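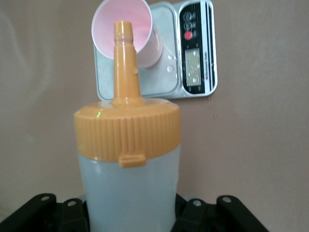
Sauce Day at Skuretti: Our Members Visit the Robots

31 July 2020

Attendance at the Skuretti open day was capped at 18, which suited our group fine, as 18 is more people than we have persuaded to go anywhere since the bus trip to the box factory. Masks were on, name tags were crooked, and the coffee was served in the parking lot.

For those who skipped the flyer: Skuretti builds robot cells for small food kitchens. The big plants have had machines for filling and capping for decades, and they don't need any help from Skuretti. The customer here is the place that makes nine kinds of dressing, changes the menu on a whim, and currently relies on one person with a strong wrist. The pitch is that an arm can learn to handle the same bottles that person handles, with the same scale on the same counter, and nobody has to buy a conveyor.

Luzius Marti runs the demonstration floor and did most of the talking. He has given this tour to bankers, he told us, and was looking forward to people who would ask about screws. He got his wish. The first question concerned the screws on the gripper fingers (silver ones, set into black plastic, easy to see once the arm has hold of a bottle) and why they weren't hidden. His answer was that fingers get swapped often, and anyone who has ever dug a hidden screw out of a product at eleven at night will understand the design philosophy.

The job on the main bench was portioning. The arm takes hold of a squeeze bottle low on the body, brings the nozzle over to a paper cup on a kitchen scale, squeezes, and stops when the scale says stop. Written down like that, it sounds like something you would give a ten-year-old to do on a Saturday. We watched it for the better part of an hour and came away with more respect for ten-year-olds.

The trouble is the bottle. A rigid container is polite: you grab it and it stays the shape it was. A squeeze bottle gives, and how much it gives depends on how full it is, how thick the contents are, and whether there's a bubble waiting near the top. Squeeze too gently and nothing comes out. Squeeze a hair more and you get everything at once, with a noise. The noise got the biggest laugh of the day from an audience with several advanced degrees in it.

For the open day they were running water, on the grounds that water wipes up. Marti admitted that water is both the easy case and the hard one. It flows if you so much as look at it, so the arm has to be quick to let go. Ketchup has the opposite manners. The Skuretti people keep a list of test liquids ranked by how much they dislike cleaning them off the bench, and a honey mustard from one of their trial kitchens has held the top spot all year.

Then there is the cup. An empty paper cup weighs next to nothing and will fall over for any reason you care to give it. It can be bumped by a nozzle, and a fallen cup is its own small research problem. The arm has a little camera down at the wrist, which gives it a fine close view of the bottle it is holding and a softer one of whatever is behind. From there it has to work out whether the cup is upright, and if it isn't, which way the mouth is pointing. The tempting shortcut is to trust the scale, but the scale weighs a cup on its side exactly the same as a cup standing up. Marti said this slowly, as a man might who had once found it out with a full bottle.

The scale itself drew some comment. A few of us had expected an industrial load cell with a thick cable and a price to match. What they use is a digital kitchen scale with a silvery platform and a display at one end, the sort of thing you'd buy to get serious about bread. The reasoning is that the customers already own one. If the arm can only work with lab equipment, the customer has to buy a lab.

We were given figures, as visitors always are. The cell had done 503 pours since the bench was last rearranged, and 174 of those were with the current finger design. How many went into the cup was a question that got a longer answer than it needed. The short version is that the recent ones are better than the early ones, and that a good many paper towels were involved.

The hands-on session followed after lunch. Each of us got a turn guiding the arm through a pour by remote control, two tries apiece. It is humbling. You find you have no idea how hard you squeeze a bottle, having done it all your life without consulting yourself. Our past president overshot on the first try, undershot on the second, and asked if there was a third. There wasn't. The youngest person in the group did it cleanly both times and was unbearable on the drive home.

Two side benches were open as well. Garico had brought a lid-tightening fixture that will be of interest to anyone who has opinions about torque, and the software people from Bodnár showed a screen on which you can replay a pour in slow motion and watch exactly where your judgment failed. Fimport was on the program too, but their crate was still with the shipper, so they stood by an empty table and were very gracious about it.

Questions at the end ran over. Will it put the person with the strong wrist out of work? Marti's view was that the trial kitchens he deals with can't find a second such person, and would settle for giving the first one a lunch break. Several members thought that was a bit smooth, and the argument carried on in the parking lot until the coffee ran out.

Skuretti has offered us another date in September, with thicker liquids. The same limit of 18 applies, and those who missed out this time get first pick. Put your name on the sheet, bring your own mask, and wear something you don't mind getting mustard on.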